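Home > Packing and Storage > Books

Is a jute Christmas tote any good for carrying books, or is it going to split on me?

Asked by Yuzhen Qian, February 10, 2024

My sister-in-law swears by those stiff jute gift totes and has passed one on to me for moving books. I have 26 paperbacks and thin hardbacks to get from my place to the book swap in Clistedville. It's a walk, then a bus, then another walk.

I have doubts. It was sold to hold a poinsettia and some cookies, as far as I can tell. It's tan with green down the edges, has two rope-type handles, and won't stay in one shape for long. One minute it stands up by itself, the next it has folded over with its mouth pointing at the ceiling. I read a page that called this kind of bag "practically indestructible" and that page was also selling them, so make of that what you will.
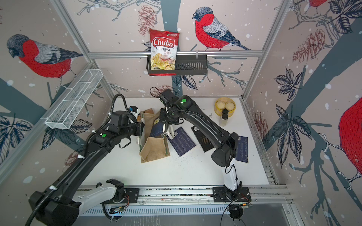

What I want to know:

1. Do the books go in flat or on edge? I've been told both, with total confidence each time.

2. Does the printed panel matter? Mine says CHRISTMAS on the green part and I don't care how it looks in April, but I wonder if that side is weaker than the plain jute. The two blue books are the ones I'd hate to see bent, so they can go against whichever side is better.
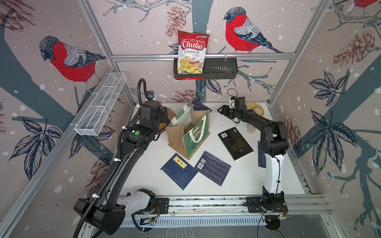

3. Is the whole idea dumb, and should I get a box?

Please don't tell me to buy a rolling cart. I've seen the rolling cart answers.

3 answers

Answer from Piret Ots (marked helpful by 7 people)

I've hauled books in jute for years and I'd trust it less than your sister-in-law does and more than you do. The cloth is seldom what goes. It's the handles, where they're attached. Turn the bag inside out as far as it'll go and look at the inside of each attachment. If it's a single line of stitching and you can see daylight when you tug, use it for bread. If there's a knot or a sewn patch behind it, fine, with limits.

Some of these have a whitish plastic-looking lining. People assume that makes the bag stronger. I doubt it does much except keep the fibers off your stuff, and jute sheds, so that's worth having. It can crack along a fold if the bag has been stored flat, so run your hand around in there first.

On edge or flat: on edge, pages up, spines down, leaned against one wall. Flat stacks look tidy and then slump into the corner the first time you set the bag down. Put the first couple in snug to one side and keep adding toward the other. You can also read the load that way, meaning you see how much gap you have left without digging. Anything wider than the bag stays out. Don't force it in on a slant, you'll crease the cover.

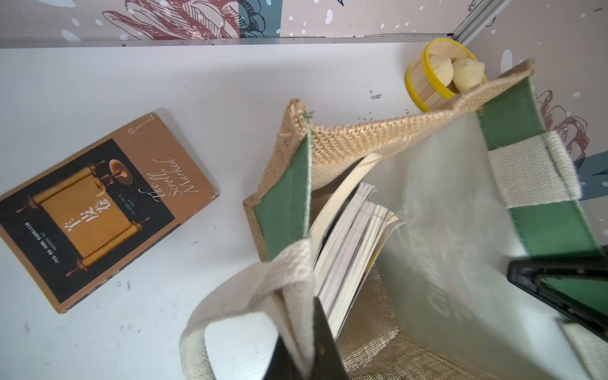
Weight: do it by arm. Fill it, pick it up, stand there while you slowly count to 26 or whatever number you like. If you want to put it down, so will you at the bus stop. I would not take all of yours in one go. Make 2 trips, or bring a second bag for the other hand, which also stops you walking like a crab.

The green panel I can't judge without handling it. I've seen printed sides that were the same jute with color on, and I've seen flimsy felt. Pinch it. If it's thinner than the tan part, put the blue ones on the tan side.

Answer from Zulkifli Hutapea

Get a box. Jute is for onions.

Reply from Yuzhen Qian: A box of books on a bus? Have you tried it?

Reply from Zulkifli Hutapea: I drive.

Answer from Jasmina Đorđević

Mostly agree with Piret, but I don't buy "pages up, spines down" as a rule for everything. Paperbacks, OK. A heavy hardback standing on its spine for a long trip doesn't thrill me, and page edges facing the sky get rained on. I put hardbacks in with the bottom edge down, same as on a shelf, and lay a dish towel over the top.

The other thing is that a soft bag needs something stiff in it or it folds. I had a boxed set that did the job nicely - the box goes in first, against the side that likes to collapse, and then the loose books have a wall to lean on. Fold the loose side down while you load so you can see what you're doing, then pull it up at the end. Trying to feed books through a half-closed mouth is how corners get bashed.

And clear the table before you start! I've loaded a bag with lunch still sitting there and spent the evening wiping sauce off a dust jacket. Food and little bottles go in another room, or at least at the far corner where your elbow won't find them.
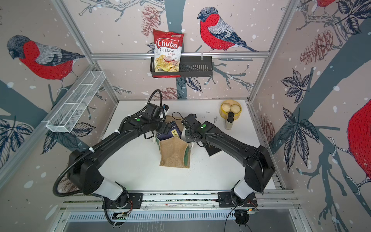

When it's loaded, lift by both handles together, straight up, and put your other hand underneath for the stairs. I've had one handle let go on me in 4 years of doing this. It was the handle I'd been using alone to drag the bag across the floor, so I'm not sure I can blame the bag.

Would I carry a first edition in one? No. For a book swap, sure.

Reply from Kha Huỳnh: does the towel thing work in proper rain or just drizzle

Reply from Jasmina Đorđević: Drizzle. For proper rain use a trash bag inside and fold the top over.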